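Briratus Gospel Lyrics and Release Notes
README, version 2

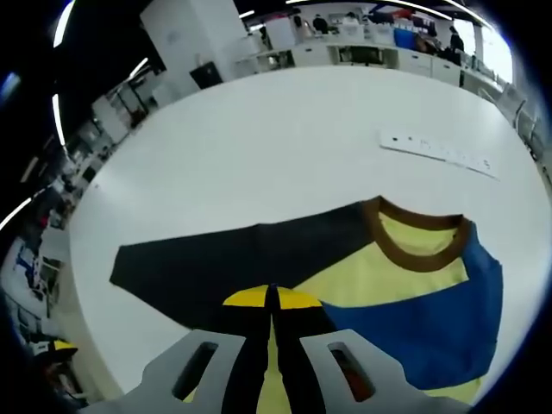
Briratus is a collection of song lyrics and release information from independent gospel artists. It holds 699 songs by 9 artists and choirs, all of whom agreed in writing to have their words included. Most of the songs came out as singles. The rest are album tracks and live recordings that were posted by the artists themselves.

The collection was started so that choir leaders and worship teams could look up the correct words to a song, who wrote it, and which version came first. Lyrics sites often get these wrong, especially for live versions, where the lead singer adds lines that are not in the studio recording.

What is in the folder

songs.csv has one row per song. The columns are title, artist, featured artists, writer, producer, language, release type, release year and version of. The last column is empty unless the song is a remix, a live version or a new arrangement of another song in the list.

lyrics/ has one plain text file per song, named with the song number from songs.csv. Verses are separated by a blank line. Choruses are written out in full the first time and marked [Chorus] after that. Call and response parts are marked [Lead] and [All].

notes/ has the release announcements sent out by the artists or their managers. There are 798 of these, more than the number of songs, as a single is often announced once when the date is set and again when the video comes out. Nothing in the announcements has been edited apart from phone numbers and private email addresses, which have been taken out.

artists.csv has the stage name, home city, active years and preferred credit line for each artist.

How the lyrics were checked

Tamunoemi Obi typed up the first set from sheets supplied by the artists. Where no sheet existed, she wrote the words down from the recording and sent them to the writer for correction. Fouad Geagea then listened to every song with the text in front of him and marked differences. If the sheet and the recording disagreed, we kept what is sung on the recording and put the sheet version in a line at the bottom of the file starting with "Sheet:".

Ad libs are left out of studio songs. They are kept in live recordings when they run longer than one line. This was argued over for a while and it is still not applied the same way everywhere. The older Lerkum choir files in particular have short ad libs in them that should come out.

Languages

Most songs are in English. Many switch to another language for the chorus or the bridge, and the language column lists every language used, in the order it is first heard. Tone marks are included only if the writer supplied them. We did not add any ourselves. Translations are not part of this release.

Known problems

Producer credits are missing for many of the early singles. An empty cell means we could not confirm the name. It does not mean the artist produced the song.

Some announcements give a release date that was later moved. The year in songs.csv is the year the song became available to the public, so it may not match the file in notes/.

Two songs called "Stivonen" are listed. They are different songs by different writers and should not be merged.

Spelling of featured artists follows the announcement. If a singer changed stage names, the old name stays on the old songs and the current one is in artists.csv.

Repeated vocal sounds (oh, eh, yeah) are written however the typist heard them. Do not use these files to compare how often they appear.

Changes in this version

Added the full Tshabalala live album, with lead and choir parts marked.
Fixed writer credits on the Lerkum songs after a note from Anas Hakim, who arranged most of them.
Removed one medley at the request of a co-writer.
Changed all files to UTF-8. The first version had broken characters in several choruses.
Renamed the column "type" to "release type".

Permissions

The words belong to the people who wrote them. You may read, print and sing from the files in a church, school or rehearsal, and you may use the whole collection for study. Please ask the writer before you record a song or print the words in anything that is sold. The tables songs.csv and artists.csv can be reused freely with credit to Briratus.

An artist can ask for a song to be taken out at any time. It will be gone from the next version, and we ask people holding older copies to delete it as well.

Corrections

Send the song number, the line as it stands and the line as it should be. A link to the recording with the time of the line helps a lot. Kerstin Fagerlund keeps the list of open corrections and Nizar Fakhoury puts the new versions together. The next one is planned for September and will include any corrections received before then.

Last updated 19 July 2025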